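Über uns

Skisus ist eine Schule für Einsteiger in die Immobilieninvestition. Wir unterrichten Privatpersonen, die eine Wohnung oder ein kleines Mehrfamilienhaus kaufen, instand setzen und danach vermieten oder weiterverkaufen möchten. Die meisten unserer Teilnehmer sind berufstätig und haben noch nie ein Objekt finanziert.

Gegründet wurde die Schule von Haf Pumphrey, zuvor Objektkauf bei Foulkes in Carkow. Aus einem Abendkurs mit wenigen Plätzen wurde ein festes Programm. Bis heute haben über 240 Personen den Grundkurs abgeschlossen.

Was wir unterrichten

Der Grundkurs besteht aus 3 Teilen: Objektsuche und Besichtigung, Kalkulation und Finanzierung, Sanierung und Vermietung. Gerechnet wird mit Unterlagen aus abgeschlossenen Käufen, einschließlich der Nebenkosten und der Posten, die teurer wurden als geplant. Seit Juli gehört auch ein Abend zur möblierten Vermietung dazu. Dort geht es um Mietvertrag, Inventarliste, Versicherung und Übergabeprotokoll.

Für die Kalkulation verwenden wir Nuvala, unsere eigene Tabellenvorlage. Teilnehmer behalten sie nach dem Kurs und erhalten neue Fassungen kostenlos.
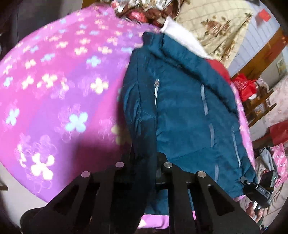
Geblümtes Laken und dunkle petrolfarbene Jacke

Was wir nicht anbieten

Wir vermitteln keine Objekte und keine Kredite und nehmen keine Provisionen von Banken oder Maklern. Steuer- und Rechtsberatung dürfen wir nicht leisten, bei solchen Fragen verweisen wir an Fachleute vor Ort.

Das Erstgespräch kostet 145 Euro und wird bei einer Anmeldung angerechnet. Termine vergibt das Büro in Carkow telefonisch oder über das Kontaktformular.

Stand: 16. November 2023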